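Module 4: Building a Low-Cost Arm at Home
Handout 6: Fitting and aiming the wrist camera
Notes by Adoración Calvo. Revised April.

6.1 Scope

Handout 5 ended with the arm bolted down and the six joints answering to their addresses. These notes cover the camera at the wrist: where to put it, how to route its lead, and what the view should contain before any recording starts. The Tapley base is assumed. Those using the older Kiline base should add the spacer from Handout 3 before reading on.

6.2 Mounting

The camera sits behind the gripper and moves with it. Fix the mount to the last link, never to a finger. A mount on a finger shifts each time the jaw opens, and the calibration is then void.

Print the mount at 55 per cent infill. Lower values flex under the lens board when the wrist stops quickly. Tighten the two rear screws first, check that the lens board is square to the link, then tighten the front pair. Do not use thread lock until section 6.5 has been passed.

6.3 Cable

Leave a service loop at the wrist. With the wrist turned to each end of its travel, the lead must not go tight and must not enter the space between the fingers. Most faults reported last term as "camera drops out" were leads pulled at the plug. The Hikeck lead supplied in the kit is stiff; warm it in the hand and set the curve before clipping it down.

Keep the loop on the underside where the bracket allows. A loop on top catches on furniture.

6.4 What the camera should see

Part of the gripper must remain in view at all times. It gives a fixed reference against which everything else is judged, and a knocked mount shows up at once as a change in the position of the finger pad. The rest of the view should be given over to the work area.

At home the work area is often the floor, and people share it. Expect legs and feet near the arm and plan the travel limits to suit.
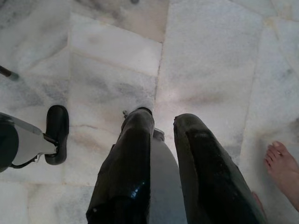
Fig. 6.1. Wrist view over a marble floor, finger pad at left, bare foot at right.

Two points follow from Fig. 6.1. First, pale polished flooring is bright, and glossy black cloth against it stretches the exposure at both ends. Automatic exposure will hunt as the arm passes from one to the other. Lock it by hand with the gripper over the floor, and accept some loss of detail in dark fabric. Second, the finger pad is black. Against dark clothing its outline is harder to pick out than against stone. A strip of matt tape along the edge of the pad is enough.

Bare feet are not acceptable inside the travel limits while the motors are powered. Wear closed shoes or cut the supply.

6.5 Check

Run the Skerkida test script with the arm at rest. It takes 200 frames, finds the edge of the finger pad in each and prints the spread. A spread above two pixels means a loose mount. Retighten and repeat. If the script stops with code 531, the camera has been claimed by another program; close it and start again.

Write the final spread in the build log, with the lens focus setting.

6.6 For next time

Read Handout 7, sections 1 to 3. Bring the build log.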